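To: Trelidstead Community Supply members list
From: Office of the Membership Secretary
Subject: Re: Storage charges and the April collection

Members are thanked for their replies to the notice on storage charges. One message, quoted with the sender's permission, raises points that several others also raised.

> The notice says that each household may keep 5 boxes at the
> Jasard Street store before a charge applies. Does a garment
> bag count as a box? Our family has two, and we were told
> last year that they did not. Also, will the Drirkness
> collection point stay open in April?

The office replies as follows.

Garment bags have not been counted as boxes in the past. From April, a full-length bag will be counted as one box. Bags already in the store will be exempt until they are next taken out.

The Drirkness collection point will remain open from 9 a.m. to noon. Afternoon hours have been withdrawn, and members who relied on them may use the Esteban Hall desk.

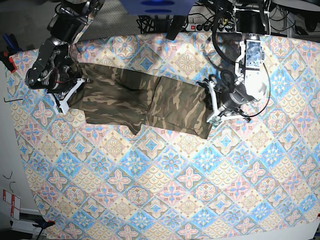
The store held 3,483 items at the last count, against a planned limit of 2,250. The board does not intend to remove any item without written notice to the household concerned. It does ask that members review their holdings and withdraw what they no longer need.

Before the April collection, members are asked to complete these steps:

1. Check the name and household number on every label. Old labels with a green border are no longer valid.

2. Empty all pockets and fold clothing flat. Items on hangers will be accepted only in a closed bag.

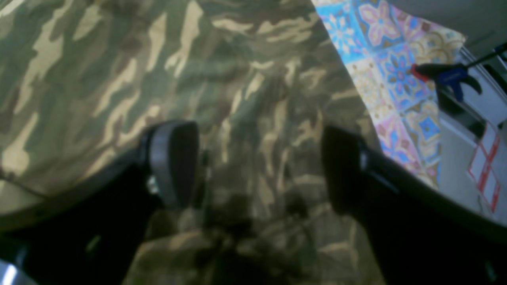
3. Return the signed holding form to the Esteban Hall desk. A form is required even if nothing is to be withdrawn.

4. State on the form whether unclaimed items may be offered to other members. If the box is left blank, the office will treat the answer as no.

The office has printed 1,000 forms, and further copies may be requested by replying to this message. Please reply to the office address and not to the full list.

Office of the Membership Secretary
Trelidstead Community Supply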